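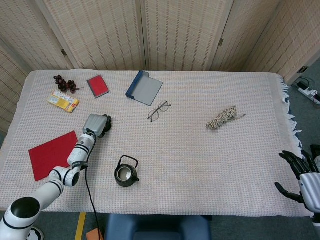

Words by Hye-jin Byun
Posted September 15, 2023 in Laundry & Linen
854 views

How to wash a waffle-weave tablecloth without wrecking it

I've had a few messages asking how I wash my waffle cloths, mostly from people who have put one through a normal wash and got back something the size of a tea towel. I've done it too. My first one came from a little shop in Bondevcombe, a lovely thick cream thing, and I boiled it to death after a curry and it never covered the table again. It's now what I dry lettuce on.

So, I've got better at it since then, and I thought I'd write the whole routine down in one place.

Why does it shrink so much?

Waffle is woven so that the threads stand up in little ridges with dips in between, and that's why it soaks up spills so nicely and feels so squashy. It also means there's a lot of slack in the cloth. Hot water and a rough tumble let everything pull in tight, and the ridges close up. A bit of that is normal and even quite nice (a brand new waffle cloth can look rather flat until it's been washed) but you want it to happen gently.

If you haven't bought your cloth yet, go a size up from what you think you need. Mine are all cotton. If yours has linen or anything stretchy in it, read the label first and believe the label over me!

Before the first wash

Give it a good shake outside. New waffle sheds fluff like you wouldn't believe, and it's much easier to lose it over the back step than to fish it out of the filter.

Then look at the edges. A hemmed cloth is simple, you can skip ahead. If yours has a fringe like my pink and white one, it needs a bit of looking after or it'll come out of the machine in one big knot. I loop a soft hair tie round the fringe in bunches, not too tight. My friend Marilou Sarmiento puts hers in an old pillowcase and ties the top with string, which is quicker, and I've started doing that when I can't be bothered with the hair ties.

Check for anything already coming undone too. A loose thread in a waffle will catch on the next thing it meets, so thread it onto a needle and pull it through to the back. Don't snip it off flush. You'll make a hole.

Stains first

Deal with these before the cloth goes anywhere near the machine.

Fruit and wine: cold water from the back of the cloth, so you're pushing the stain out the way it came in. Hold it under the tap for longer than seems sensible. Then a dab of washing-up liquid, leave it while you do something else, rinse again. Grapes and berries are sneaky because you don't always spot the squashed one until the next day, so I have a quick look over the cloth when I'm clearing up.

Grease: washing-up liquid straight on, dry, no water yet. Work it into the dips with a soft toothbrush, going round and round, then rinse with warm water.

Candle wax: let it go hard, bend the cloth so it cracks and pick off what you can. After that it's brown paper and a warm iron, moving to a clean patch of paper each time.

Ink: I still haven't cracked this one. I write my shopping lists at the table and have the dots to prove it. A-yeong Cheon left a comment back in April swearing by milk. I tried it and got a slightly paler dot and a smell. If you have something better please tell me.

The wash

1. Put the cloth in on its own or with other light cotton things. Nothing with zips or hooks, and definitely no bras.

2. Pick a cool, gentle cycle and half the detergent you'd normally use. Waffle hangs on to soap, and soap makes it stiff.

3. Leave out the fabric softener. I know it smells nice! It coats the threads and the cloth stops soaking things up, and then a spilt drink just rolls off into your lap.

4. Turn the spin right down. Mine goes to 1,000 if you let it and I stay well below that.

5. If it still feels slippery when you take it out, run an extra rinse.

Drying

Get it out as soon as the machine stops, and undo the fringe while it's wet. Comb it through with your fingers, starting from the ends, the way you would with tangled hair.

Then pull the cloth gently back into shape. This works best with 2 people, one at each end, giving it small tugs and working along. On my own I lay it over the bed on a big towel and go round the sides.

I dry it over two lines with a gap in between so the weight is spread out. Pegs leave little ears at the corners. If it has to go in the dryer, use low heat and take it out while it's still a touch damp.

And no ironing. You'll flatten all the ridges you've just been so careful with. If it really is crumpled, hang it in the bathroom while somebody has a shower.

Putting it away

Roll it if you have the room, fold it loosely if you haven't, and don't stack heavy things on top. Mine lives on the table most of the time anyway.

Next up I'll be doing woollen blankets, as soon as I've had a dry enough day to try it out properly.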